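Manipulation Software Engineer – Simulated Kitchens

Gindeo is looking for an engineer to join the planning and control side of our kitchen manipulation group. We write the software that decides how an arm should reach, grasp and put things down, and nearly all of it gets its first workout in simulation. If you enjoy watching a motion planner do something clever (or something deeply odd) and then digging through the logs to find out why, we would love to hear from you!

You would be joining a team of five. Mawuli Mensah leads planning, Peiyu Pan looks after perception, and you would sit between the two, working on the part we call Ullby – our task runner. Ullby loads a kitchen, scatters objects in it, hands the planner a goal and records what happens. The current benchmark has 1364 tasks, and a full overnight run repeats 359 of them with new object placements.

What you'd work on

Grasp selection for awkward shapes. Apples are friendly. Lumpy things with no flat sides are much less so, and our scoring still leans too hard on simple boxes.

Collision checking in clutter, where the elbow matters as much as the fingers.

Object spawning. We want placements that are varied and physically sensible, and the current sampler needs a serious rethink.

Tools for replaying a run from several viewpoints, so that a person can find the bad moment in a minute or two.

Views from the simulated kitchen: wrist, elbow and whole arm

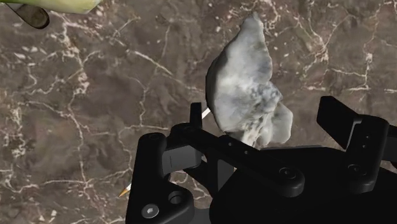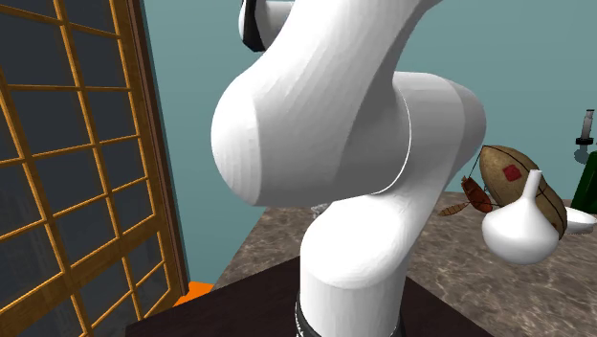
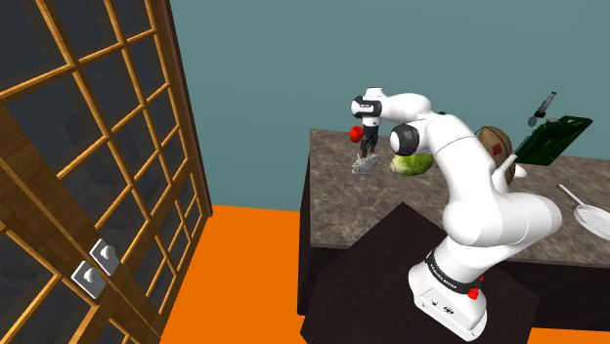 What we hope you bring

Solid Python and enough C++ to fix a slow loop without fear. Some experience with motion planning, physics engines or robot control, whether from a job, a degree or a long-running hobby. A habit of writing tests. You do not need a PhD, and you do not need to have used our simulator before – Patricio Huenchumán joined us from game development and now owns most of the contact code.

We care a lot about clear writing. Design notes are short and everyone reads them, so please expect comments and feel free to give plenty back.

The job is full time, with remote work possible for up to three days a week. We hope to have someone start in December, but we can wait for the right person.

To apply, send a resume and a page on a bug you enjoyed chasing to Derek Pearce through the contact form. Code samples are welcome, up to 1000 lines. Interviews are two conversations and one paid afternoon working on a real Ullby issue with Mawuli.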